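Siu-ming Tai on bags, bins and the Tuesday clear-out

Caught her between two phone calls, so this is short. Siu-ming Tai looks after the office side at Ginen, the mail-order shop. Shipping is down the hall. Her side is desks, chairs, carpet, and every bit of wrapping that comes through the door and never leaves.

"People think offices make paper," she says. "We make plastic. Bags inside bags. A cable comes in a bag, the bag's in a bigger bag, and then there's a blue one round the lot."

How bad does it get? She pulls up a spreadsheet. 3,903 bags logged since she started keeping track — she stopped in May, it was making her miserable. These days she just weighs the sack.

The system now is a black bin for film and nothing else. Clear and blue go in together, her recycler takes both. No cardboard, no tape. Tape is the big one. "One strip of tape and it sticks to everything, then you're peeling for ten minutes."
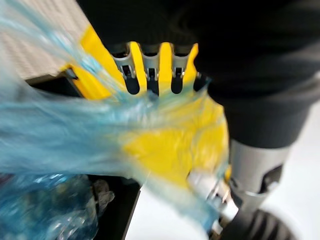

She wants them pushed down flat, not dropped in. A bag full of air takes the space of 30 flat ones, she reckons, and it floats out again when somebody walks by. Knot it? "No. Never knot. You trap the air and then I have to cut it." Squeeze from the closed end, let go, push down. She does it while she's talking, with a bag she had in her pocket.

Reusing them is Lok-yiu Cheng's department. He keeps back the good ones, no holes, no labels, and stops at 50. Used to be no limit. "There was a drawer that didnt open," Tai says. Cheng, at the next desk, says it opened fine if you knew how. They've had this conversation before.

Then the floor. Small offcuts get under the chairs and the carpet hides them, grey on clear, you only find them with your hand. So on Tuesday, four o'clock, everyone takes the patch round their own chair. Chairs get pulled out first. Vacuum comes after, because film wraps round the brush and she's already paid for one new belt.
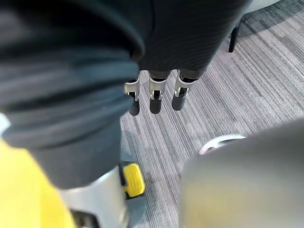 Carpet and chair leg, office floor at Ginen.

Does everybody do it? Mostly. Two people are always on a call at four. She doesn't chase them, she leaves the little hand sack on thier keyboard.

What she'd change, given a budget: a second bin by the door, so deliveries get unwrapped there and the film doesn't travel. Cheng wants a lid. Tai is against lids. "You put a lid on and it becomes a shelf. I've seen it. Mugs."

And suppliers? She wrote to one asking for fewer bags. They sent a nice reply, and with the next order a printed leaflet about packaging. In a bag. She kept the leaflet, the bag went in the bin.

Phone again. She waves, picks it up, already reaching for a bit of film on the desk.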